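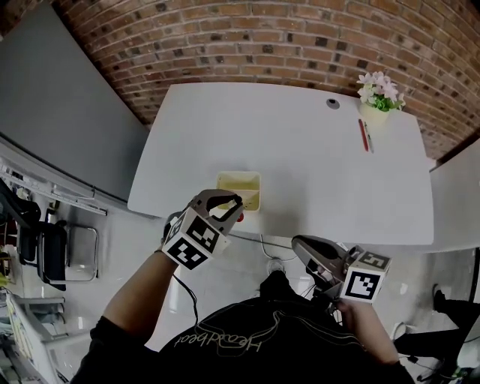 Headbeat sweatshirt, black, light outline lettering.

Hatsue Ikeda
Right, a few of you asked after my grumble in February, so I'm going to put down everything I've learned about keeping dark clothes dark and printed tops from cracking. It's a long one, so put the kettle on. I've been washing clothes for a household of very messy people for years and I still ruined a lovely navy cardigan this winter, so please don't think I'm telling anybody off!

Hatsue Ikeda
First thing, and I know your mum said it too: turn it inside out. Every single time. Most of what we call fading on a black top is the surface getting rubbed, by zips and jeans and the drum itself, until it goes a bit fluffy and grey. Inside out, the fluff happens on the side you don't see, and the lettering on the front gets a quieter time of it as well.

Hatsue Ikeda
While you're at it, do up the zips and empty the pockets. I once washed a whole packet of tissues with a load of black things and spent the evening on the stairs with a roll of sticky tape. (The tumble dryer would have got most of it off, I'm told. I was told this afterwards.)

Hatsue Ikeda
Cool wash. My machine is an elderly Jemus and the dial has worn so smooth that I've put a dab of nail varnish at 30. For everyday tops that haven't been gardening, that does very nicely. If something is properly mucky I soak the mucky bit in a bowl first with a little liquid, leave it 15 minutes, give it a gentle squeeze and then put it in with the rest.

Hatsue Ikeda
Liquid over powder for darks, at least in our hard water. I used powder for years and kept finding those chalky streaks down the seams, and I blamed the machine, and then the tablets, and then (sorry, love) my husband. And use less than you think! I'd been filling the cap to the brim. A second rinse gets rid of streaks if you've already got them.

Hatsue Ikeda
Don't cram the drum. I like to be able to get my hand in flat on top of everything. Clothes that can't move don't rinse, and they come out with those hard creases across the front that you then have to iron, and ironing is where so many nice prints meet their end. Which brings me on to...

Hatsue Ikeda
Ironing prints. Never straight on the design, please. Inside out again, low heat, and a clean tea towel underneath so it doesn't stick to itself. If it's a thick rubbery sort of print I don't iron that part at all, I just smooth it with my palms while it's damp and hang it by the hem.

Hatsue Ikeda
Drying! Out of strong sun for anything dark. I have a line on the shady side of the shed and the blacks go there, with the whites and the towels out in the full glare where they're happy. In wet weather it's the airer in the back bedroom with the window open a crack. The dryer is lovely for towels but I wouldn't put a printed top in it if I wanted to wear it for long.

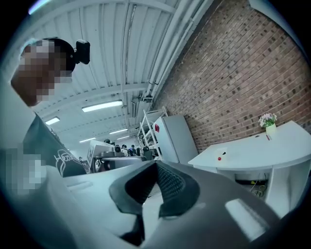 Yasuo Furukawa replied: What about vinegar? My aunt swore by a cupful with anything new and black, said it set the dye. I've been doing it faithfully and my socks still turn the bath mat grey.

Hatsue Ikeda
Ah, Yasuo, my aunt too! I'm afraid I've never found it sets anything. Shop-bought blacks mostly shed a bit of spare dye in the first few washes whatever you pour in. I do new black things on their own 3 times before they're allowed near anybody else's, and I'd wash those socks separately a while longer. The poor bath mat.

Hatsue Ikeda
And wash things less often, if they'll stand it. A jumper worn over a shirt for an afternoon only wants an airing on the back of a chair. Mine get a night by the open window and go back in the drawer, folded with the print on the inside but not creased across the middle of it.

Hatsue Ikeda
As for the navy cardigan, I've bought a packet of dye from the market and I'm going to have a go at it in the old bucket when the weather turns. If it comes out purple I shall wear it purple. Will post when it's done!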